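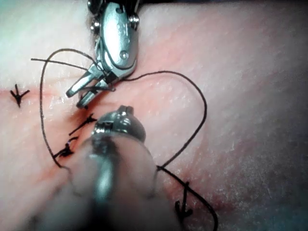

Photo: Bujar Vlachou / Workshop notes, May 16, 2026

Thread is the fussiest thing I've ever asked a gripper to hold, so if you're comparing instruments on a bench setup at home or in a shared shop, start with thread. Pegs and foam blocks will flatter just about anything. A length of black suture on a skin-coloured surface shows you every bad habit in an afternoon, and you can see it properly too, which matters more than I thought when I began with the pale stuff (never again!).

A few things I've picked up from swapping grippers and controllers on and off since September.

Pinch the thread just above the jaw tips. Right at the very ends it slides out the moment you pull sideways, and too far back toward the pivot you can't see what you've got. The flat-bladed grasper likes it lying straight across both blades.

Keep your loop big and loose. I used to work with a tidy little loop and spent my life fishing it off the other instrument. A great wide one looks sloppy but it gives you room to bring the second tip in close without dragging on anything.

Watch your finished knots. Once you've got four in a row, the trimmed tails are lovely little hooks for a passing thread. I leave mine longer than I should - easier to find, easier to snag. Pick your poison.

Check the screws on the wrist housing before you blame the controller. I lost a whole evening fiddling with the gains on my Bruver box, and all it wanted was a quarter turn with a small driver.

On controllers, I've gone back and forth. The Bruver is smoother for slow curves, while the Zindeneck feels snappier and I like its pedal, but it gets twitchy when the two tips are nearly touching. For knot tying I'd take the Bruver. For cutting tails, the Zindeneck.

Cameras: a close view is great for seeing the jaws, but whichever instrument sits nearest the lens goes to a big grey blur and hides half your stitches. I tried shifting the focus nearer and then lost the surface, so now I focus on the line I'm closing and put up with the blur. Turn the light down a touch if you're getting shiny spots.

Wipe the jaws with a lint-free cloth when you pack up, and write down which pair you had on. I've got 11 pages of notes and two of them don't say.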